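Oltov Gripper Comparison Kit: Set-up Guide
Section 4. Getting the bench ready and running your first finger comparison

Welcome back! If you have come straight from Section 3, your arm is bolted down, the controller is talking to it, and you are probably itching to pick something up. We know the feeling, and we promise it is coming, but please give the bench a little time first. Almost every puzzling result customers write to us about has its roots in the bench, and a tray that has wandered a small distance between two runs can make a perfectly good set of fingers look clumsy.

You will need the Pletberg fingers, the Maglaya fingers, the hex key from the small parts bag, one open tray, and a small, smooth object to pick up. A toy car is lovely for this, having a curved top and flat enough sides to show you how each set of fingers copes.

4.1 Preparing the bench

1. Wipe the tabletop and let it dry. Small marks that don't come off are fine, and you can leave them alone.

2. Hang a plain curtain behind the table, in a muted color that isn't close to the color of your tray or your test object. Pleats are no trouble. What you want is a background without print or pattern, so that the head camera has only a few things to find.

3. Place the empty tray at the left, toward the back edge of the table, and leave the rest of the surface clear. It doesn't matter if the head camera sees only part of the tray, as long as the top rim and the right wall are both in view. A turquoise tray against gray-green cloth, like ours, is very easy to pick out.
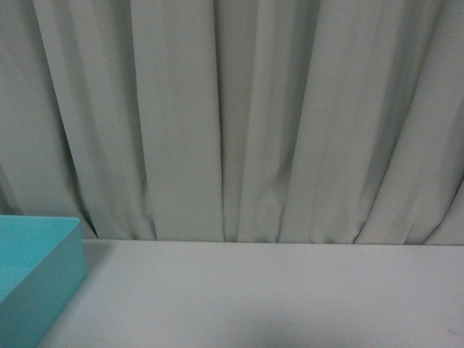

4. Turn on your lights and walk once around the table, looking for glare. Soft, even light is best. If you see a hard-edged shadow, move the lamp farther away or bounce it off a wall.

5. Park the arm fully out of the head camera's view, using Park on the controller's main menu.

CAUTION: Keep hands, sleeves and hair away from the arm while it parks. It takes the shortest path home, and that may not be the path you were expecting.

4.2 Saving the background view

The Bellholm controller keeps one background view for each comparison, and it checks every later run against it. This is a quick job, and it is well worth doing properly.

1. Choose Background, then New.

2. Let the lights warm up for 30 minutes if they have been off. (Yes, it is a long wait - we usually make coffee.)

3. Look at the live view. You should see cloth along the top, clear table below, and the tray in the lower left corner with nothing in it. Check the hem of the curtain while you are there. A few folds touching the tabletop will do no harm, but they need to stay put from now on, so close any window that makes a draft.

4. Press Save and keep clear of the table until the light on the controller turns green. 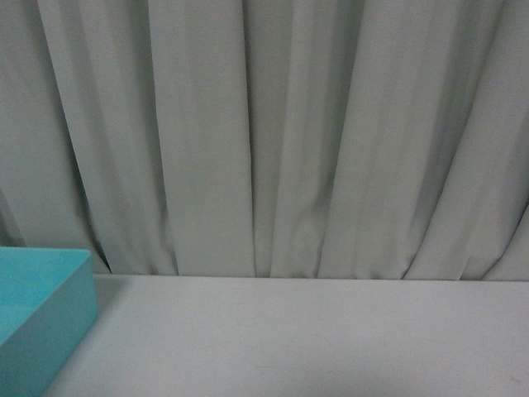

Oltov Customer Guides
Bench and Vision Writer

A word from me before you carry on, as the person who wrote this section and has set up this bench more times than I care to remember. If you bump the table after saving, please save the background again. I have talked myself out of it on plenty of afternoons, and I have regretted it every time.

NOTE: If the controller reports "Background changed" when you are sure that you touched nothing, look at the curtain first. A rumpled fold is the usual culprit. Smooth it gently, save again, and carry on.

4.3 Fitting and comparing the fingers

Start with the Pletberg fingers, then repeat the whole of this part with the Maglaya fingers. Whichever set you use, the steps are the same.

1. Press the stop button and wait for the arm to settle. Fit both fingers and tighten the screws with the hex key until they are snug.

CAUTION: Never change fingers with the arm live, even for a moment.

2. Release the stop button and open the gripper to its full width. Switch to the wrist camera. Both fingertips should show, one from each lower corner, with a generous gap between them. If only one appears, the camera bracket is twisted and needs a small turn.

3. Set your test object on the table beyond the tray, leaving a strip of bare surface between the two. The fingers can then come in over the tray without the object being crowded against it.

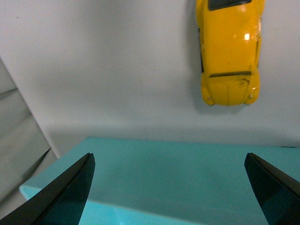 Figure 4-3. Wrist camera view: fingers spread over the turquoise block, yellow toy car beyond it.

4. Set the closing speed to 22 on the controller's dial and the grip force to 55. These are gentle starting values, and you can raise them later once you know how your object behaves.

5. Run the pick program 3 times without changing anything, and write down how each run went. The controller keeps its own log, but a few words in your own handwriting ("slid off the roof," say) will tell you much more when you come back to it.

6. Swap the fingers and go back to step 1.

NOTE: Glossy paint can throw a bright spot into the wrist camera. A small one on top of the object is nothing to worry about. If it spreads until you lose the outline, turn the object a little or dim the nearest lamp, then save a fresh background before you continue.

When you have results for both sets, leave the second set on the arm and go on to Section 5, where the closing speed and grip force are adjusted one at a time.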